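Zotuter Members' Forum > Supplements > Vitamin D
Thread: Daily or weekly dosing

Annelies Van Hecke
Members are asked to note that the guidance on vitamin D capsules will be revised in July. The present text permits either one small capsule each day or a single larger capsule once a week. It is proposed that the weekly option be withdrawn. Comments should be posted in this thread.
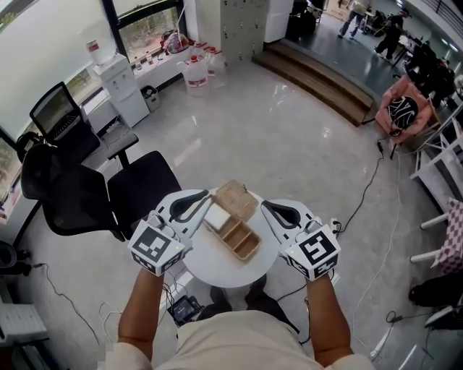
Ward Van Acker
I do not support the proposal. My weekly capsule is taken every Monday with breakfast and I have not missed one all winter. A daily bottle would be forgotten by the second week.

Giuliana Ccori
With respect to the previous member, one person's habit is a weak basis for guidance. The Sinholm leaflet gives 3000 units as the daily figure on one page and as the weekly figure on the next. Readers who confuse the two may take far too much. A single schedule would remove that risk.

Ward Van Acker
The fault there lies with the leaflet. It should be corrected by whoever printed it.

Frans Wuyts
May I ask whether the revision will also cover drops? The Peeters drops are sold without a marked dropper and I have raised this before.

Annelies Van Hecke
Drops fall under a separate section and will be considered afterwards. Members taking other medicines should continue to consult their pharmacist before changing any dose. 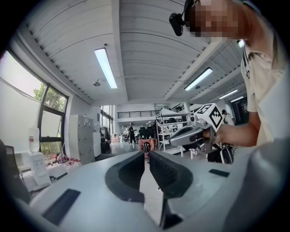

Hand-held gripper, with a second one held at the right

Roel Hermans
I would ask that both options be kept, with the weekly one printed on its own page. The Hinismont branch has 39 members on the weekly capsule and they were not consulted.

Giuliana Ccori
A separate page would meet my concern only in part. I maintain my support for the proposal.

Annelies Van Hecke
Both positions are noted. The thread remains open.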